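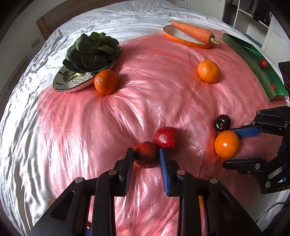
Sorting a Big Market Haul Without Losing Half of It

I love coming home with too much fruit and veg! The trick is to sort it all before anything goes near the fridge, and you need far more room than a kitchen bench gives you. My favourite spot is the bed. Throw a plastic sheet over the covers first – an old tablecloth or a cut-open bag does the job – and tip everything out.

Grab whatever bowls, plates and trays you own, in different colours if you can. Give each kind of thing its own home.

Apples first. Turn every one over and check the bottom end, where the wrinkles start. Wrinkly ones are for stewing this week (gorgeous with a bit of cinnamon), and firm, glossy ones go in the crisper, well away from the greens.

Oranges and mandarins can sit out in a bowl for a few days. Give each a gentle squeeze and eat the soft ones first.

Plums go on the bench until they give a little near the stem, then into the fridge.

Bok choy likes to be wrapped in a damp tea towel. Stand it upright in a bowl while you get to the rest.

Carrots keep for ages in a sealed container lined with paper towel. Trim any leafy tops right off – they pull the moisture out.

Cherry tomatoes want a tray, one layer deep, out of the sun.

My neighbour Dulce weighs out 500 g of the stewing apples and freezes them in flat bags, ready for crumble. I've started doing it too and it's brilliant!

Wipe the sheet down, fold it up and keep it with your shopping bags for next time.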